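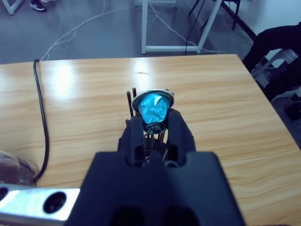

How many examples do you need per task? We ask for 206 good ones before we train anything, and we stop at 1000 because by then the operators start to hate the task. Odd objects are welcome. Something like the bundle with the crumpled blue wrapping, held between the fingers, teaches the model more than another wooden block would.

What counts as a good one?
One clean grasp, one clean release, no long pauses to think about lunch. If you fumble and recover, keep it and tag it "recovery."

Can I delete my bad runs?
No. Mark them failed and move on. Wouter Koster has 38 of those from April and still gets invited to meetings.

How long is a shift?
Seven runs, then a break. People who skip the break get jerky, and so does the model.

Who do I ask about access?
Veerle Hoekstra handles Flirnier logins - mornings only, and she means it.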